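Search this notebook
Search Go

Bench notebook, Grikport, back room
23rd February

Sunday, so the building was quiet. Just me and Thắng Hoàng until lunch, then Thắng Phan came in for the second half.

Job for the day was the small black cooler and what goes in it. The Derkodport list still has the old layout from December, with drinks on both shelves and no food at all. We want a mixed load: drinks, one or two small packets, something fresh. Budget for the groceries was 35 and we came in under it.

Fresh item is cabbage. A whole head takes up too much of the shelf, so we are using single leaves on the round white plate. The leaf does not lie flat and it rolls if the plate is tipped, so the plate gets carried level and set down before anything else is touched. Outer leaves hold their shape better than the inner ones. Weighed one whole head for the log, 564 g. 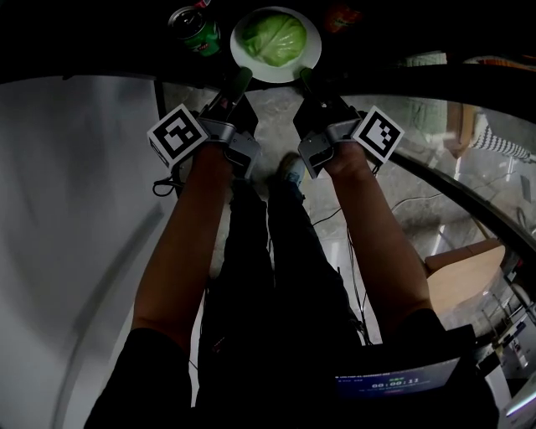

Cabbage leaf on the plate, green can and red packet behind it.

The can on its side was my choice. Thắng Hoàng would have stood it up. On its side it fits a shelf without any fuss about height, but on the table it wants watching. If we keep it that way I would like a strip of something under it.

Table is dark and the red packet is hard to pick out toward the back. Could use the desk lamp from the Hauser bench. Left it alone today so that all the entries match.

Timing: allow 20 minutes to clear the cooler, wipe it and load it again. Wipe the shelves with a barely damp cloth. Thắng Phan wants to try glass cleaner on the door, I would keep it away from anything with food in it.

Door needs room. It has a wide swing, so keep the floor in front clear and leave the cushions back on the seat where they belong.

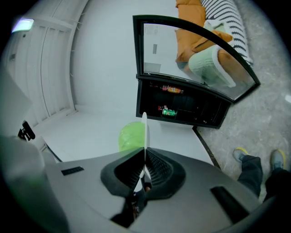 Shelf layout to use from now on

Upper shelf: bottle with the orange and red label, lying down.
Lower shelf: green can, small red item to the left of it.

Still to do: write this up on the Tinuvon sheet, buy another cabbage, ask Thắng Phan where the spare plate went.

2 comments
Share 0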